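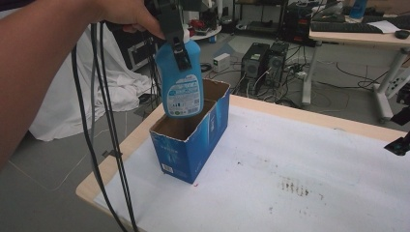
Home Notebook Equipment Protocols Archive

July
Cinzia Fontana
7 min read

Bomenen, equipment list for the next funding period. Started 9:15, before Benjie needed the bench.

Starting point is the draft Wanda circulated. It has one large line (second arm) and a set of small lines under it that nobody priced. Went through the small lines first. They are cheap one at a time and they are what has been costing us hours.

Task used for the estimate: pick bottle by the neck with the hand-held gripper, carry it over the box, lower it in. Same bottle, same box as the current set. We committed to 2000 demonstrations of this task and its variants for the period. Benjie's rate on a good session is 40 an hour, not counting resets that go wrong. Fifty hours of clean operation, then. I would plan for double that in bench time. Aslı thinks double is generous, but her sessions were short ones and she did not have to re-seat a connector.

Cabling

First priority. The hand-held gripper is tethered, and the whole bundle goes over the near side of the table and down to the floor. Two effects. The weight pulls on the wrist when the operator reaches to the far side of the paper, and the loops swing when the hand moves quickly. Benjie has started to hold his elbow out to keep the loops away from his leg. He did not mention this until I asked.

Options priced:

- Overhead boom with a spring balancer, clamped to the table edge. Trernby lists one that would fit our tabletop thickness. Lead time is three weeks.
- Ceiling track. Needs facilities approval and a drill. Dropped.
- Lighter cable set, same connectors. Kimulik will build to length. They want a drawing with bend radius and strain relief marked.
- Wireless. Latency on the loaner was not stable enough for the finger position channel. Dropped for this period, revisit when there is firmware to revisit it with.

I am going for the boom plus the Kimulik cables. The boom alone takes the weight away but does nothing for stiffness. Cables alone would still drag over the edge. Reynaldo asked if one could wait; if one has to, it is the cables.

Also in this line: floor covers for the run to the towers. We have a power strip and a lot of loose cable on the floor in the path anyone takes to get around the table. I have put in two lengths of rubber cover and a wall-mounted strip. The towers go up on a shelf or a cart. Cart preferred, the fans pick up less from the floor and the back panels can be reached without kneeling. Check that the cart wheels lock.

Work surface

The paper over the tabletop was meant as a stopgap. It gives a plain background for the cameras and it is easy to replace, and in practice we do not replace it. The current sheet has brown staining and pen lines on it. 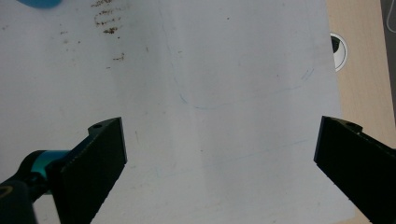 Gripper view, fingers open over the sheet. Staining at top, pen line across the middle, cable grommet at right.

For the bottle task this may not matter much. For the variants it might. Aslı's worry is that the marks give the model a fixed landmark and it will learn the distance to the stain instead of the distance to the box. She wants either a clean surface every session or a surface that varies on purpose. Both are defensible. A fixed dirty sheet is the one arrangement neither of us can defend.

The grommet is a separate issue. It sits right beside the paper, partly covered, and it is a high-contrast round thing in the wrist view. A flush cap would take care of it. I do not have the diameter written down anywhere. Measure it.

Priced:

- Matte white laminate board cut to the tabletop, with a second one in gray. Can be wiped. Needs corner stops so it does not walk under load.
- Roll of heavy paper on a bracket at the table end, torn off per session. Cheaper up front, and it will be a recurring line.
- Printed texture mats, a set of six, for the deliberate variation.

Asked for the two boards and the mats. Wanda would prefer the paper roll because the consumables line is underspent. Fair point. If finance will let me move money between lines only once, I would rather use that move on the fingers, see below.

Whichever surface goes down, the session log needs a field for it. We have no record of when the present sheet went on, so no way to split the existing data into before and after the staining.

Fingers

The hand-held unit and the arm need matching fingers or the demonstrations do not carry over. At present we have one complete set for the hand-held and no spare. If a finger cracks, collection stops until a replacement is printed and fitted and the opening width is calibrated again. Last time that took most of a day, and the calibration was the slow part.

Ask: three spare pairs, one pair kept mounted on a second carriage that is already calibrated, so that the swap is a matter of four screws. Also a small tray of the screws themselves. We have been taking them from the Javier kit, and the Javier kit is now short.

Grip material: open. The bottle is smooth and the neck is narrow, so most of the finger face is doing nothing. A thin silicone pad would help on the neck. It would also change the effective closing width, and everything recorded so far is without pads. Proposal is to buy the pad stock but not fit it until the 2000 are in. Reynaldo agrees. Write it on the packet so that no one fits it to be helpful. 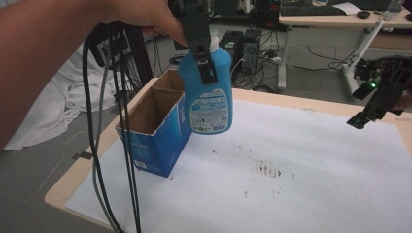 Bottle gripped at the neck, box on the paper to its left, arm at the right of the table.

Arm position

Related to the draft's large line. With one arm at the right of the table, the operator works from the other side and the two share the same patch of paper. During hand-held collection the arm has to be parked. During rollouts the hand-held unit has to go somewhere, and its cables with it. Each changeover I have timed was longer than the one written in the protocol, mainly from clearing cables.

The draft solves this by buying a second arm. I do not think a second arm solves it. It would need its own table, its own controller space, and a tower that we do not have, and none of these are in the draft. The floor between the table and the desk is already in use. Putting the second station in the other bay means a second network drop, and the electrical side has to be asked about early. Nothing in the draft mentions who asks.

Alternative: stay with one arm for this period and buy a rail or a base plate with locating pins, so that it can be slid back and returned to the same place. Trernby quoted up to $600 for the plate, depending on the hole pattern. Machining could be done in-house if the shop has a slot. The pins matter more than the plate. Without repeatable location we redo the hand-eye calibration after each move, and then there is no gain.

My recommendation is the plate now, the second arm in the following period with the station costed as a whole. Wanda's objection is that an unspent large line tends not to come back. She has been through more of these than I have. Compromise written into the draft: second arm stays as a line but with table, tower, power and network attached as one package, so it is either approved complete or left out complete.

Props

Small, but it goes wrong every time. The cardboard box has its flaps cut off and is soft at the opening after enough sessions. A soft box moves when the bottle touches the rim, and a stiff one does not. Need a stock of identical boxes. Same for bottles, same make and same fill level. Buy in one order so the labels match, and set aside a few with a different label for the held-out test.

Box position is set by eye at present. Benjie suggests corner marks in tape; Aslı does not want tape in view. Leave open until the boards arrive.

Storage: one more shelf bin, lidded.

Totals

Small lines together (boom, cables, covers, cart, boards, mats, fingers, props, grommet cap) have a ceiling of $2000 under the purchasing rule that lets us order without three quotes. We are under it if the cart comes from surplus. If the cart is bought new we are over, and the mats drop out first.

The plate is on a separate request.

To do:

- Measure grommet. Me.
- Drawing for Kimulik, with bend radius at the handle end and at the table edge. Benjie.
- Ask surplus about a cart, lockable wheels. Reynaldo.
- Hole pattern from the underside of the arm base. Aslı, when the arm is next powered down.
- Rewrite the second-arm line as a package. Wanda, me to check.
- Add surface field to the session log, default blank so it has to be filled in.

16:40. Surplus has one cart. Wheels do not lock, but the casters are a standard stem and can be changed. Reynaldo has put our name on it. Trernby boom quote still open, they want to know the overhang of the tabletop past the frame. Will measure it at the same time as the grommet.

Previous entry Next entry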